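Notebook, December 13, 2024. House rules for packing sessions, second go
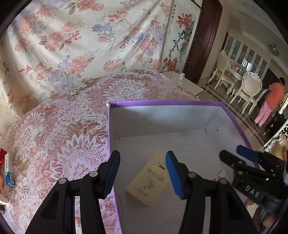
Yellow packet in the purple-edged box, gripper open over it, second gripper coming in from the right.

Right, I promised Ivone Falcão I'd write the rules down properly instead of shouting them across the room, so this is me doing it, with a cup of tea and the February sheet next to me. The February sheet was mine, so I'm allowed to be rude about it. It had far too much on it about file names and hardly a word about what your hands should be doing.

Start with the pads. Look at both of them before every session, in decent light, and run a thumb down the ribs. Any grease, fluff or bit of sticky tape, wipe it off with a barely damp cloth and let it dry. If a rib is torn, stop and change the pair. Always the pair! I changed a single pad once and spent a whole afternoon wondering why everything I picked up twisted to the left.

Pivot pins next. Open and close the jaws slowly a few times with nothing in them. You want them moving together and you want no click. Lucimara says a small click is fine and I say it isn't, so for now the rule is that you write it in the log and carry on, and we'll argue about it after Christmas.

The approach. This is where I'd like us all to be the same. Open the jaws before you get to the rim, come over the box already open, pause, then go down. I've been watching myself back and I'm dreadful for opening on the way down, which looks quick and clever and means you clout the side of the box one time in goodness knows how many. With a thin packet lying flat on the floor of the box, don't squeeze harder to get it, change your angle. Let one fingertip touch the floor lightly and bring the other one to it. If you feel the box shift, you're pressing too much.

A missed pick stays in. Please, please don't stop the recording and tidy up. Miss it, back off, try again, and if it's still in there after 3 tries put a note against it and move on to the next thing. Magalhães (the new log template, for anyone who's been away) has a column for this now, and it's wide enough to write in, hurrah.

Two grippers in one box. We had nothing at all about this in February and it's the bit I've thought about most. My proposal:

Whoever is nearest the item has the right of way.
The second gripper waits over the rim until the first one has either lifted or backed out.
If both are inside together, say out loud who is closing. One word will do.
Keep your fingers behind the linkage. The gap looks harmless and it does nip.

Ivone wants a harder rule, one gripper below the rim at a time, full stop. I see why, but then we never get any handovers, and Jokora asked for handovers in so many words. Left open. Lucimara Mendonça to have the casting vote when she's read this.

Working in somebody's home. Shoes as the household likes them. Ask before moving anything, even a cushion. If a person is in the room, they've been asked first and they've said yes, and it's written in the log before we start, not filled in at the end from memory. Anyone who changes their mind gets the session deleted, no sighing. I'd also like us to leave the bedspreads and tablecloths alone. Patterned cloth is what people own, and I don't want us smoothing out every flower in the house to make life easier for ourselves.

Log limits, so I stop getting asked: 700 picks per set of pads, then swap them whatever they look like. 3,000 on the pins before somebody takes the thing apart and cleans it. Those are our own numbers and a bit cautious.

Still to do: order more blue pads, send this to Ivone, find out whether Vuvix want the near misses marked separately or lumped in with the misses. Also the lid of the spares tin has gone walkabout again.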